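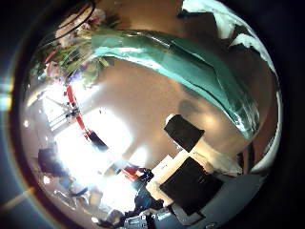 Pink flowers, a stretch of teal and far too much to put away.

Room 303

Sabina Baláž had given us until six to get Room 303 straight, and by half past two we had managed to make it a great deal worse. I was having a lovely time.

I should say that I adore other people's things. Give me a drawer that hasn't been opened in years and I'm happy until supper! So when Bent Brøndum rang to ask if I'd help him sort out the old reading room at Gunard, I had my coat on before he'd got to the part about the stairs.

"It's mostly paper," he said.

It was not mostly paper. There was a tin of buttons, a bird's nest in a hatbox, and every programme the Rendum Players had printed up to the summer of 2000, when they fell out over a production of something with too many dukes in it. Bent wanted to keep the programmes. I wanted to keep everything. Sabina, who was going to have her people sitting in there that evening listening to poems, wanted a table they could put their cups on.

She had brought the flowers up herself, first thing, pink ones and paler pink ones with long green leaves going every which way, and a few little purple bits tucked in low down. I thought they were glorious. Bent thought they were in the way, and moved them, and then moved them back when he saw my face.

"Who sends flowers to a room?" he said.

"Somebody who likes the room," I said, and went on with the letters.

I'd found them in a shoebox under the programmes, tied up with kitchen string. All of them began the same way, Dear 303, as if the room had been a person, and they told it things. How the sea was at Statora. What had been for lunch. One was nothing but a list of birds. Another said, I hope they have let you have your window open, you were always better for it. I read that one out loud and then had to read it again, because Bent had stopped rustling.

"August," he said. "They used to shut it up in August. It was like an oven by the end."

"You knew them?"

"I knew the window," said Bent, and took himself off to the other side with an armful of dukes. 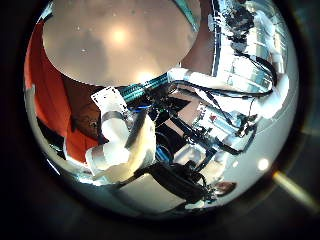 By four we had a system, or I did. Letters on the left, programmes on the right, buttons wherever buttons wanted to go. Bent carried and I decided, and now and then he put something down on the wrong pile on purpose to see if I was paying attention. (I was. Mostly.)

The last letter was much shorter than the others and had never been posted. It was signed with one small word, Âu, with the little hat on the A drawn very carefully, and under that a line had been crossed out so firmly that the pen had gone through. I held it up to the light. I'm not proud of it, but you would have done it too.

Tell Bent the pink ones, it said.

I looked at the flowers. Then I looked at Bent, who was folding the same sheet of brown paper for the third time and getting it no smaller.

"Sabina didn't buy those, did she?" I said. "She only carried them up."

"She has the better arms for it," said Bent. "And two hands free, which I did not. I had the tin."

He let me put the letter back in the box, and he let me tie the string, and when I made a mess of the bow he undid it and tied it again. We never did get as far as the hatbox. At ten to six Sabina came up with the first tray of cups, looked at the piles, looked at the pair of us, and asked very nicely where she was supposed to set it down.

"Mind the flowers," Bent and I said together, and he went across and opened the window as wide as it would go.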